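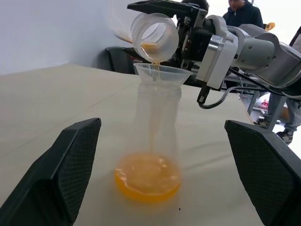

In Praise of the Slow Pour

I have been part of a shared workshop in Cinirstead for long enough to have seen a good many machines carried in through the door with great excitement and carried out again, a few months later, in pieces. So when a few of us started talking last May about a pair of robot arms that could pour a drink, I was the one at the end of the bench grumbling into my coffee. A drink! We had a leaking roof and a band saw that wouldn't track, and these dear people wanted to spend their evenings on orange juice.

I've come around, and I would like to make the case for it, because I still hear the same grumble from friends who visit, and I recognize it as my own.

The grumble goes something like this: a person can pour juice perfectly well, so why build a thing that does it worse? And it does do it worse, I won't pretend otherwise. The project (we call it Dostirari, for reasons that go back to a misspelled label on a parts drawer) has made a sticky mess of more surfaces than I care to remember. But I think the question gets wrong what a home or workshop build is for. We don't ask the fellow with the model railroad why he doesn't take the bus.

What pouring gives you is a job that everybody understands. When I used to show people my earlier projects, a little weather logger and then a gadget that sorted screws, they nodded politely and looked for the snacks. Show them an arm tipping a cup over a funnel and they lean in and hold their breath. They know just how it feels when the liquid comes too fast, and every one of them has an opinion about the angle of the wrist. My neighbor, who has no interest in electronics whatsoever, stood and argued with us for most of an evening about whether you ought to start gently or commit to it and go.

She was right to argue, too, as it's a harder question than it looks. Liquid keeps moving after you've changed your mind. A block that you've gripped badly just sits there crooked and waits for you, but juice is on its way to the table, and clear cups and bottles are a trial of their own for anything that has to find them by sight. I learned more about patience from 188 tries with a funnel than I did from several years of soldering.

There is a money argument against all this, and it's a fair one. Arms aren't cheap. Our shop had set aside $2,000 for new equipment, and that wouldn't have bought us much of a robot, so a good part of what we use came out of members' own pockets, along with a lot of borrowing and begging. There were 16 of us at the meeting where we talked it over, and it got a little warm in there. I'd have voted for the roof, and I still think the roof should have come first. But the roof did get fixed, in the end, and I notice that the same people who came for the arms were the ones who stayed late and went up the ladder.

I'd also put in a word for using real juice. Somebody always suggests plain water, for the sake of the cleaning up, and water is sensible. Juice, though, you can see. The stream shows up against a pale table and so does whatever has collected at the bottom of a clear cup, and when you're trying to work out how a pour went, that is worth a wet rag and a bit of scrubbing. It smells nicer than most of what goes on in a workshop, besides.

Then there's the business of two arms, which I was against at first and now wouldn't give up. Having one arm pour while the other stands by with its fingers open looks like a waste of a perfectly good arm. Watch a grown-up pouring for a small child, though, and see what the other hand is doing.
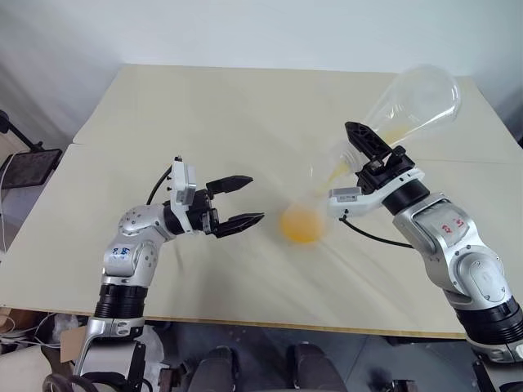 What I'd Say to a Beginner

If you're tempted to try something like this at home, my advice is to pick a chore you already have feelings about. It needn't be pouring. A member who moved out to Prydderch is teaching a single arm to fold dish towels, very badly, and writes us long, happy letters about it. Put the machine on a table you don't love. Write on the parts with a marker so you can tell them apart when you're tired, and don't fret about how it looks.

And let people watch, even when it's going poorly. I kept my own projects under a sheet until they worked, for years, and I'm sorry about that now, because I missed a lot of good arguments.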